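Trays, bins and the end of my shoebox era

I used to sort small electronics straight out of a shoebox, and I lost so many tiny connectors that way (mostly into the rug, and once into a mug of tea!). So this month's bench corner is all about yellow bins. The setup I keep coming back to is four shallow ones, two on each side, with a steel tray in the middle and a sheet of paper laid inside it. I've been copying it at home since December and I'm completely sold. Pale plugs and thin leads are so much easier to spot on paper than on shiny metal – and when the sheet gets grubby you just swap it.

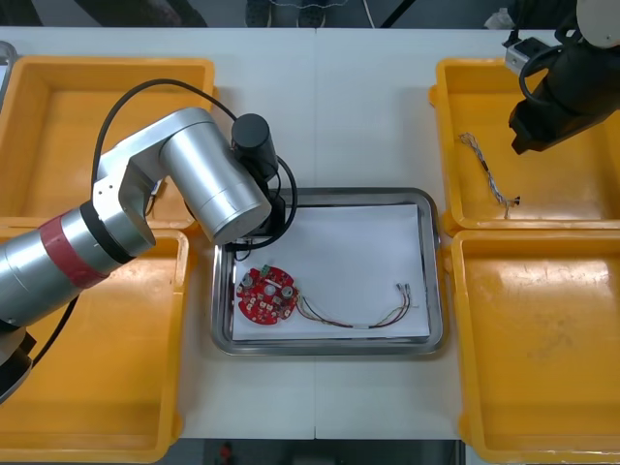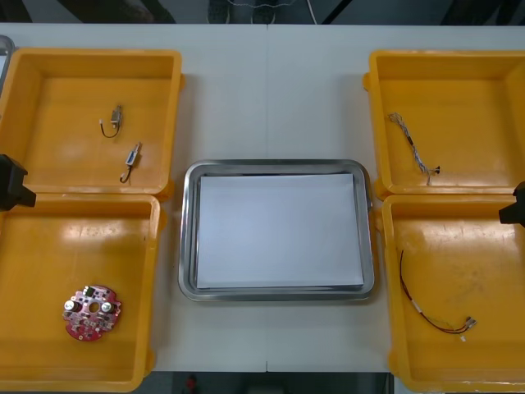
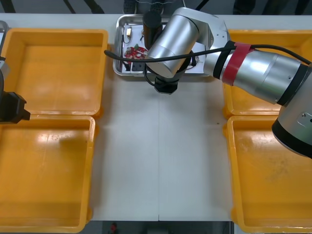

Deok-su Ko wrote in to say that bins are fine for boards but hopeless for anything on a lead, and that a harness should get a bin to itself or it will hook whatever is lying next to it. Fair point! I spent 19 minutes last night picking a red wire out of a pile of crimps, so I'm in no position to argue.

My own bins came from the Gutden outlet in Sastville, and the rims are thick enough to grab with one hand. They do scuff on the inside pretty fast, but I don't mind that. Next time I'll get into labels, and whether to stick them on the rim or the side. Send me yours if you've found a kind that peels off clean.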